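Open day in Bedton: visitors try the hand-held grippers

On Tuesday the Vivia project opened its doors in Bedton for an afternoon. The work is done in an ordinary home, with a bed, a sofa and a box of toys, and the guests came in small groups. The team uses black hand-held grippers with blue finger pads to pick up toy food and other small things, and the recordings are used later for teaching robots.

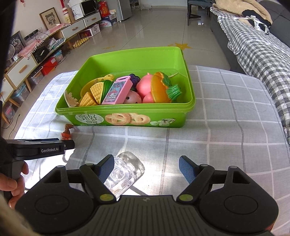
Small things first

The demonstration started with the play food. Each guest had 4 minutes to try, and many were surprised how slow one becomes without fingers. According to the team, small and round things are the hardest for a beginner.

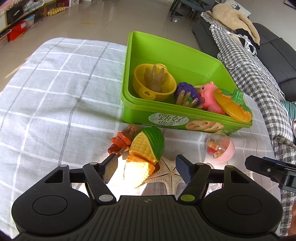 Toy corn, a starfish and a capsule ball on the bedsheet at the Vivia open day.

After this came flat and boxy things. The thin ones need a light hand, and the team advised to close the gripper slowly and to look at the pads, not at the wrist. Vivia has made 966 recordings until now and wants to reach 3000 before it moves to a second home in Nugroho.
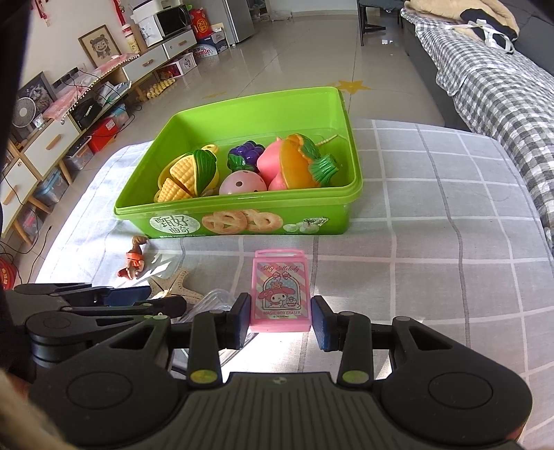

Dolteo, which plans to use the recordings for its own robot arm, said that it was glad to see the work done in a lived-in room, and that it would like to have more soft items such as socks and cloths in the next round.

The next open day will be in January, again in Bedton. Entry is free, and each group stays two hours.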